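Category: Out and About / Lab Visits

I'd been bugging Zainab Bashir to let me see the Zerkico folding project since July, and last week she finally gave in! They work out of the second floor at Polano, in a couple of rooms set up like somebody's apartment. People tidy clothes all day with hand-held grippers, and the recordings go to a robot called Pusari, which is supposed to learn from them.

I got a go myself (my wrist was sore after five minutes). Socks and sweatshirts on a bed sound easy — they aren't.

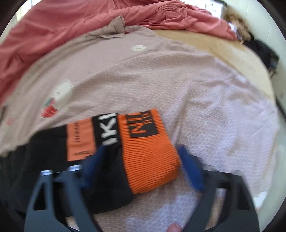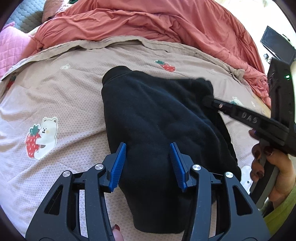 What went wrong

After lunch we went next door to watch Pusari try a shirt. It got one sleeve over nicely, then grabbed the fitted sheet along with the hem and kept pulling. The whole mattress slid! Zainab hit the stop button and the arm froze, still hanging on tight.

The force limit had been typed in as 1000 when it should have been 100. One extra zero, left over from a bench test. The stop worked fine, but I was standing closer than I should've been, and so was everybody else. Now there's tape on the floor, and a second person has to read the settings out loud before each run.

I'm going back once they've done 24 clean runs in a row.

Contact | Back to top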